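02/03/2023

Back at the bench after two days out at Gindau, boots still drying by the radiator. Going to get all of this down before I forget which sensor was doing what, because my field notes are mostly mud.

Short version for anyone skimming: the tilt gauges on the slope above the houses are fine, the rain gauge is clogged again, and the siren box at the bottom of the lane needs a new battery and probably a new home. Long version follows, sorry.

So, tilt gauges first. We have the string of them across the old slide scar, and I'd been worried about the top one since it started sending flat readings after the September storm. Flat as in the same number over and over, down to the last digit, and ground doesn't do that (even really quiet ground wanders a bit when the sun comes up). I dug it out expecting a dead sensor. Nope! The sensor was happy, the little radio was happy, and the cable between them had been chewed. Something had gone right through the jacket and most of the way through one of the wires. I spliced it on the spot with the crimps from the yellow kit, wrapped it, and put it back inside a length of garden hose for armor. Readings were moving again before I'd finished packing up. I want to do the hose thing on all the others next trip, it cost next to nothing and took maybe ten minutes.

While I was up there I also walked the crack line with the tape. The main crack behind the fence is 286 mm at the painted mark, measured twice, once with the tape hooked on the downhill nail and once on the uphill one. Somebody should check that against the number in the old binder. I couldn't find the binder. If it's on your desk, please put it back on the shelf by the door.

The lower end of the crack has silted in and I couldn't get a measurement I'd trust, so I left that row blank. Please don't fill it in from last time's number. I know it makes the chart look gappy.

Rain gauge: full of pine needles, as usual, plus one very dead beetle. Cleaned the funnel, rinsed the tipping bucket, poured a measured bottle through it and the tips came out right. The mesh cap we made out of the kitchen strainer had blown off and I found it down by the drainage ditch, bent but usable. Put it back on with two zip ties instead of one. The data from whenever it clogged until now is junk and I've flagged it in the log, but I can't say when the clog started. There's a stretch where it shows light drizzle for days, and I suspect that was one big rain slowly leaking past the needles. The Ó Gríofa folks have a gauge across the valley, so I'm going to ask if they'll share their numbers for the same stretch and we can see where the two part ways.

Now the siren. Ugh. It passed the silent test (the relay clicks, the light comes on) and then when I ran the real one it gave a kind of tired moan for a few seconds and quit. I'd put the notice through doors up and down the lane the night before, so people were expecting a noise, and a couple of them came out to tell me they'd barely heard it from their own yards. Good to know, bad to hear. Battery was reading low under load. I had a spare in the truck and with that one in it was properly loud, made my teeth buzz.

But even with a good battery I'm not thrilled with the spot. The box is tucked behind the pump house, and the houses at the far bend, up to 200 yards off, get most of the sound blocked by the wall. The ones at the bend are the ones right under the scar! One older lady showed me where the water came through her back garden in the last flood, you can still see the line on the shed, and she said she sleeps on that side of the house and wouldn't hear a thing with the window shut. I told her we'd look at it and I meant it. My vote is to move the whole thing to the pole by the bus shelter. It's higher, there's no wall, and there's already a bracket up there from the old street light.

Things I need to ask before we move it: who owns the pole, whether the cable run has to be buried, and whether the radio can still see the repeater from there. I did hold the handheld up next to the pole and got a decent signal, but that was me with my arm in the air on a clear day, so it hardly counts.

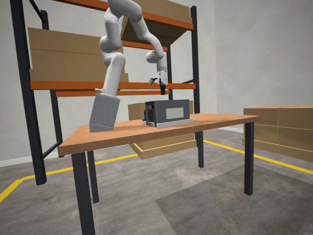

The Fludton unit is a different headache. Same siren, same box, but the firmware is the older one and it won't take the new threshold file. I tried it from the laptop this morning, got as far as the upload screen, and it hung there. Tried again with the other cable, same thing. I think it wants to be wiped and started clean, and I'd rather do that here on the bench than crouched in a ditch at Fludton, so next time somebody is out that way please swap in the spare and bring the old one home.

Storkamier sent over their draft for the evacuation leaflet too. I read it over lunch. It's mostly good, the map is clear, but it tells people to go uphill when they hear the siren and doesn't say which hill. At Gindau one of the two ways up takes you straight across the scar. I scribbled on the printout and will scan it this afternoon. Also the siren pattern in the leaflet is long-short-long and ours is currently set to three longs, so one of us has to change. Easier for it to be us, that's one line in the settings.

Still to do:

- order a battery to replace the spare I used, same type
- more hose, the cheap green stuff
- find the binder!!
- write to Ó Gríofa about the rain data
- ask about the pole
- send leaflet notes back to Storkamier
- change siren pattern, then redo the silent test at both sites

Splice kit is down to its last few crimps, by the way. I put the empty bag on top so whoever opens the drawer next sees it.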